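Subject: Re: [members] Belmonte open day, is it worth the drive?
From: Nilton Betancur
To: members list

> Has anyone been to the Belmonte open day yet? I see they're running it
> again in September. I have 116 miles to cover each way and would like to
> know if you get to see the robots doing something or if it's slides and
> a sandwich. Also, does anyone know if the home demo is on all day?
>
> Thanks
> Sellora group, north end

I went to the last one, so I can answer most of this.

There are slides, but they take less than half an hour and you can skip them. The rest is walking around. Zerkent had the ground floor with two arms sorting parts into trays, and they let people swap the trays and watch it recover. It dropped a part now and then and the operator just reset it. I liked that they kept going and didn't hurry us past.

The home demo is upstairs and is not on all day. They ran it at 10, 1 and 3, and I'd go for the last one. The early run was packed and I was stuck in the hallway behind taller people. Get your name on the sheet at the front desk when you come in, because they only let a small group up at a time.

It's a humanoid working in a room set up as a bedroom, with a bed on one side and a white cubby shelf against the wall. The job is picking things off the shelf with a shopping basket in one hand. It's slow. If you've only seen the short clips people post, be ready for that. The cables run up overhead and out the back, so you don't get to walk up close, and you should watch your feet near the door.

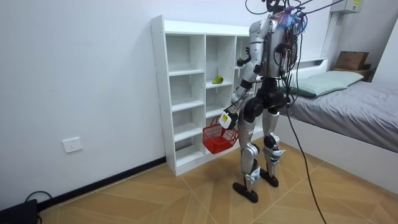 The part I spent the most time on was the reach. The basket arm stays down at the side and the other one comes up to the shelf, and the knees stay a little bent while it does this. I asked how much the basket can hold before the balance goes off and was told they hadn't tested it properly. Fair enough. They took questions for a good while after the run, and the woman from Resuswood who was answering knew the control side well. She was less sure about the hands.

Parking is behind the building, 100 spaces, and it was full by lunch. There's more on the street. Sign-in said 837 visitors over the whole event, so it does get crowded downstairs.

For 116 miles I'd say yes if you can stay for the afternoon. If you have to leave by noon I'd wait for the next one.

Nilton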